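Evie Greenwood
2020-09-02

Thread on how we are collecting grasp examples for Kirnidel, as a few people at Senier asked for the details and the internal page is out of date.

1/ The aim is a grasp model that takes one view of a cluttered bin and returns a gripper pose. It learns from attempts. Every attempt is stored: the view before, the commanded pose, the finger width after closing, and a success flag.

2/ Failed attempts are kept. In the first Swanson set they were thrown away at source, and the model trained on it scored nearly every pose highly. We had to collect the whole set again.

3/ A batch is 1000 attempts. The bin contents are changed between batches and the old contents go back in the store. We try not to bring the same mix out twice.

4/ Objects are picked for variety of shape and stiffness. Soft goods, hard plastic, small toys, blocks. Fabric items are the most useful per attempt at the moment, as the current model is worst on them. It tends to aim for the middle of the item when an edge would do.

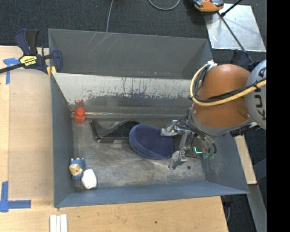 Do the attempts need a person to label them?
Most are labelled by the finger width after the lift. If the fingers have closed fully, the attempt is marked as a failure. Thin fabric breaks that rule, so any attempt within a small margin of fully closed goes to a queue and gets looked at by hand.

5/ Poses come from two sources. Most are proposed by the current model with noise added. The rest are sampled at random over the bin floor. The random ones mostly fail, but without them the data drifts towards whatever the model already likes.

6/ Corners are under-represented. The planner rejects any pose that brings a finger too close to a wall, so items that end up in a corner tend to stay there. For now we stop the run and move them by hand. A push action is planned for December.

7/ Bare metal is hard on depth sensing. Reflections from the floor give false readings, and some of these look like small flat objects. We mask against a stored empty-bin view, which needs retaking whenever the bin is shifted. Check the clamps before you start a batch.

8/ Settings that changed this week: lift height is up, closing force is down one step for soft items, and the settle time before the second view is now 3 seconds. It was 5. Do not mix batches from before and after without the version field.

9/ The train/test split is by object, never by attempt. If an item appears in training it must not appear in test, even in a different bin mix. The Skirkmont numbers from last year were split by attempt and should not be compared with ours.

10/ Next: 4 more batches with the present gripper, then new finger pads and a fresh calibration. Format notes will go in the Kirnidel repository with the next batch. Send corrections to me.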